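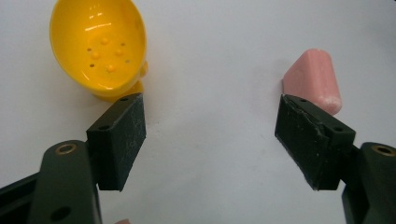 资料 > 讲座 > 讲稿备注

11月 文/Luzius Reisinger

搜索 请输入关键词 全部栏目

讲稿备注:小镇图书馆的夜间开放

开场别念标题。直接讲Murkcombe那个下雨的晚上,门口站着人,灯已经关了。停一下。再问在座谁晚上八点以后进过图书馆。举手的人应该不多,多也没关系,照讲。

背景,快讲。Murkcombe分馆原来下午五点关门。镇上上班的人五点半才下公交,等于永远借不到书,只能托家里老人带。我们当时提的方案很简单:每周延长3个晚上,到九点。馆长第一反应是电费。第二反应还是电费。(这里一般会笑,等一等)

第一个月的情况照实说。来的人少,最冷清那晚只有几个中学生写作业,还有一位先生看报纸看到睡着。别美化。台下有同行,他们一听就知道真假。

转折在Koppel。那边分馆比我们早做一年,我去待了两个晚上。他们把儿童区的地毯留到最后才收,家长下班接了孩子直接过来,孩子在地上翻书,大人在旁边坐着喘口气。回来照搬,第二个月末晚间到馆平均37人。

讲到这儿喝水。

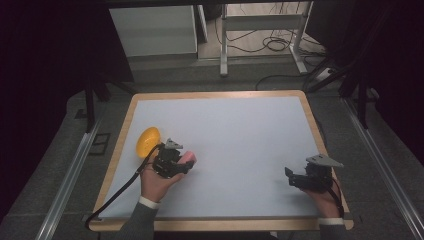 接着说借阅。晚上借走的书跟白天不一样,菜谱、驾照题库、二手车维修,小说反而少。采购单因此改过一轮,删了一批没人动的精装本,腾出来的钱买了复本。有人会问删书的事,答:都转去Vadudel的旧书仓了,没扔。

人手。这段最容易超时,压到两分钟。晚班不能只排年轻人,也不能一个人守馆。我们试过一个人,结果打印机卡纸那晚排队排到门外,差点吵起来。后来两人一班,交接写在本子上,不用系统。系统太慢,而且老是掉线。

噪音问题提一句。阅览室和活动区中间那扇门以前一直敞着,现在七点以后关。投诉少了很多,没全消失。

钱。Sirnisora基金给了第一年的补贴,够付将近60%的晚班工资,剩下的从活动场地租金里抠。第二年还没着落,这个不要回避,台下可能就有能帮忙的人。语气别像讨饭。

如果时间不够,跳过噪音,直接讲钱。总共40分钟,提问要留足,上次在Koppel讲超了,主持人站起来两次,很尴尬。

可能被问到的:
周末为什么不延?——试过,没人来,周末大家有别的地方去。
安全?——门口加了灯,末班公交的时刻表贴在借书台上,八点五十广播提醒一次。
自助无人值守行不行?——我个人不赞成,但Vadudel在试,叫他们直接去问那边,别替人家答。

结尾回到下雨那晚。现在那个时间灯是开着的。说完就说谢谢,不要再加感想,上回加了,拖遝。

记得带转接头,会场的投影口是老式的。讲义印双面,放门口那张桌子,让大家自已拿。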